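Tonar Support > Resolved tickets > Dishwashers > Draining and leaks

Ticket: Water left in the bottom after every cycle, Tonar Clegg 30
Status: Closed
Opened: 23/04/2026

Original report

The dishwasher finishes its program and there is dirty water standing over the filter. It happens on the normal and quick programs. No error light. The machine is on the ground floor of a house in Zelldale and drains into the kitchen sink pipe. It was moved to a new spot along the same wall in April, when the counter was replaced. Before that it drained fine.

I have cleaned the filter twice. I also ran an empty hot cycle with dishwasher cleaner, and the water was still there at the end.

Reply from support

Please try the steps below in order and tell us where the problem stops.

1. Turn the machine off at the wall and scoop out the standing water with a cup and a sponge.
2. Take out the filter and check the pump cover underneath. Glass chips and fruit labels often end up there.
3. Start the drain program and let it run for 15 seconds. Listen for the pump.
4. Check the drain hose for kinks behind the cabinet.

Update from customer

Steps 1 and 2 done. There was one paper label under the pump cover and nothing else. The small wheel turns freely with a finger.

Step 3: the pump runs, and I can hear water moving. The level goes down, then comes back up after the pump stops – not all the way, but enough to cover the filter.

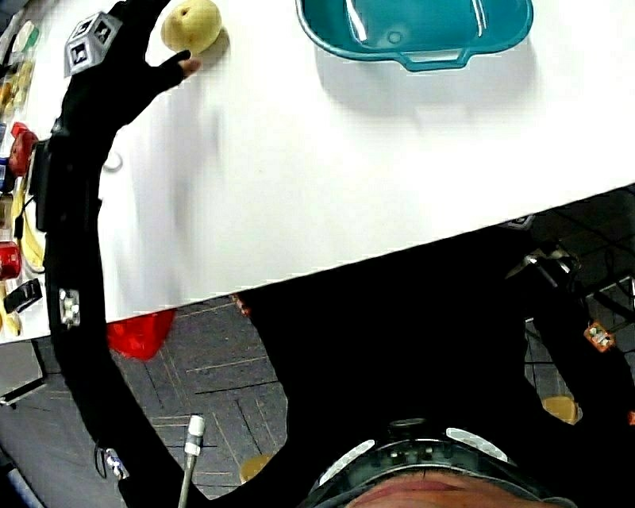

Step 4: I pulled the machine out to look at the hose. No kinks. It runs along the floor and goes straight up to the sink pipe, with no loop. I don't remember if there was a loop before the move. There was a plastic clip on the old cabinet wall that is not there now.

Reply from support

Thank you. Water coming back after the pump stops usually means it is returning from the hose or the sink pipe. The missing clip is the likely cause. The hose needs to rise to just under the counter before it drops to the sink connection.

Please fix the hose at its highest point with a new clip. A screw-in clip from a hardware store is fine. Do not pinch the hose or drill into the side of the machine. If the water still returns, the check valve at the pump outlet may be stuck open, and we would book a visit from our Stomdale workshop.

Update from customer

Clip fitted under the counter, 10 minutes of work. Ran the quick program and then the normal one. After each, there was only a little water down in the filter well, none above it. I opened the door again 15 minutes after the second run and the level was the same.

Is the small amount in the well a fault?

Reply from support

No, that water is normal and keeps the seal from drying out. Closing this ticket. You can reopen it from your account page if the problem returns.

Tags: not draining, drain hose, standing water

We use cookies to remember your product and language. Accept all | Manage settings

Contact Tonar Support | © Tonar | Back to top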